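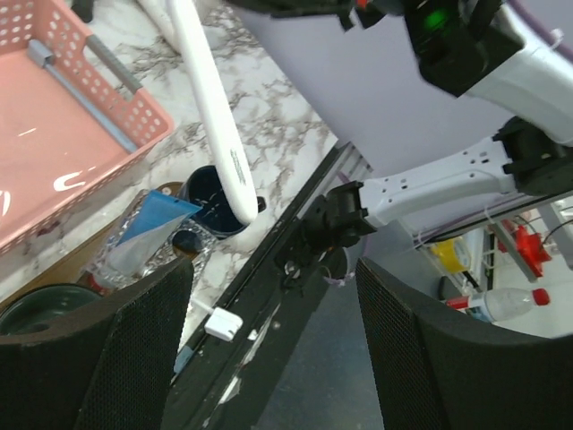 Chapter 3
Stock and Storage

After working through this chapter you should be able to:

explain why a business holds stock
work out a reorder level from simple figures
describe the main costs of holding too much or too little
read a stock record card

3.1 Why businesses hold stock

Almost every business keeps goods that it has not yet used or sold. A bakery keeps flour, a garage keeps tyres, and a school keeps paper. Goods held in this way are called stock. Accountants divide stock into raw materials, work in progress and finished goods, and most firms of any size have all of these on their books at the end of the year.

Stock ties up money. A firm that has paid for a pallet of paint cannot spend the same money on wages or rent until the paint is sold. It must also pay for the space, the heating and the insurance — and some goods spoil or go out of fashion while they wait. On the other hand, a shop with empty shelves loses sales, and its customers may not come back.

3.2 The reorder level

Plasent is a small firm that makes picture frames. It uses 16 sheets of glass each working day. Its supplier, Widov, takes 3 working days to deliver. During that time Plasent will use 48 sheets, so it must place an order before its stock falls below that number.

Deliveries are sometimes late. For this reason Plasent keeps a further 30 sheets as buffer stock. Its reorder level is therefore 48 plus 30, or 78 sheets.

Reorder level = (daily usage x delivery time in days) + buffer stock

The sum depends on daily usage staying much the same. If Plasent took on a large order and began to use 27 sheets a day, the old reorder level would be too low. The new figure would be 81 plus 30, or 111 sheets. Firms with seasonal trade, such as garden centres and toy shops, often set a different level for each part of the year.

3.3 The stock record card

A stock record card shows what has come in, what has gone out and what is left. The last figure is called the balance. Many firms now keep the card on a computer, but the columns are the same.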